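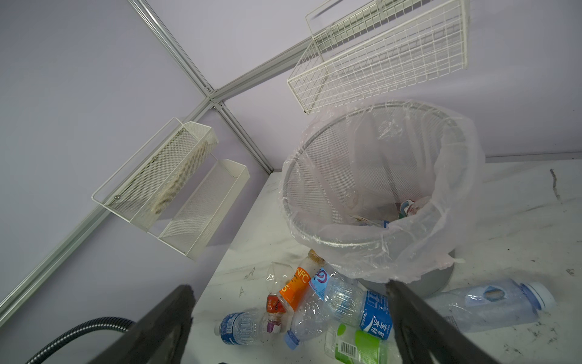 Bottle clearing task, wrist camera view

About Irkier

Irkier is a small research company in Jamden. We study how robots with two arms can learn to tidy a table, and we have a strong interest in objects which are difficult to see and which change their shape. Plastic drink bottles are both. A new bottle is smooth and clear, a used one can be crushed flat, and the label may be the only part that a camera sees well.

The company was started by Loukia Nikolaidis and Yu-ting Fang, who had shared an office during their doctoral studies and continued the same discussion after they left it. Loukia worked on grasping and Yu-ting worked on learning from human demonstration. Today we are six people. All of us take turns in teaching the robots, including the person who writes our invoices.

Our method

Our main result until now is a training method we call Hetinska. It begins in the usual way. A person guides the two arms through the task, picking up bottles from the table and putting them into a bin, and the system records the camera views together with the movements. From these recordings we train a first policy. Then we let this policy work alone, and the person only watches, with one hand on the controls.

The difference is in what we do when the policy hesitates. Many groups wait for a failure and then record a correction. In Hetinska the system asks for help earlier, when its predictions for the next movement begin to disagree with each other. The person takes control for a short moment, moves the gripper to a better approach, and gives control back. Only this short part is added to the training data, and it receives a higher weight than the ordinary recordings.

For the bottle task we recorded 300 full demonstrations and afterwards 173 short interventions. We compared the result with a policy trained on 402 full demonstrations and no interventions, which needed a similar time of human work. The policy with interventions was better on crushed bottles and on bottles that touch each other. On single bottles in good shape we found no clear difference, and we say so in our report. We also saw that it is slower, as it likes to approach a bottle twice. We are still looking for the reason.

The table where we work

Most of our experiments are done on a table we call Hsu, after the street where our first workshop was. It has a frame of aluminum profiles with light panels, and the two arms stand on a common rail along one side. The bin is lined with a clear bag. This makes the task harder for the cameras, because the bag and the bottles look alike, but we wanted to keep it as most people have a bag in their bin at home.

Bottles have different labels and sizes, and we lay them out by hand. Some are placed close to the bin, where the gripper has less room to come down. Baskets are fixed to the walls and they stay in place during the bottle task, so the policy must learn to leave them alone.

We use cameras on the wrists and one fixed camera. The wrist view is good for the last few centimeters. The fixed view is necessary for deciding which arm should take which bottle. In an early test we removed the fixed view to save computing time, and both arms went for the same bottle again and again.

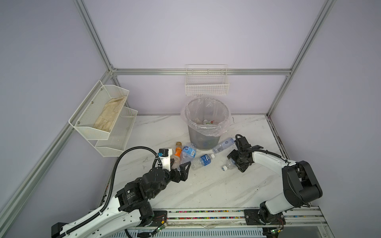 How we work with others

We are open to joint projects with universities and with companies who sort or collect packaging. In a typical project the partner sends us a box of their real objects, and we spend the first weeks only on recording. We prefer real objects with dents and torn labels, so please do not clean them up too much for us! Empty and rinsed is sufficient.

Students can join us for a thesis or for a summer stay that begins in June. You do not need experience with robots, but you should be comfortable with reading code and patient with repeated trials. Every student learns to teach the arms in the first week. It takes some days before the movements become calm, and this is normal.

What we are doing next

At present the policy chooses one bottle at a time for each arm. We would like one arm to hold a bottle while the other takes off the cap, so that caps and bottles can be collected separately. We have made first recordings for this, but there is no result which we could show. We also want to test Hetinska on soft objects such as cloths, where it is less clear what a good grasp is.

If you have a question on the method, please write to Yu-ting. For visits and thesis places, please write to Loukia. We answer in English, Greek or Mandarin.

This website uses cookies to remember your language and to measure visits. Accept all | Only necessary | Settings

Recent from Irkier
Asking for help early: notes on the Hetinska method
Why we kept the clear bag
Two arms and one bottle: what the fixed camera is for
Thesis topics for the summer
How to find us in Jamden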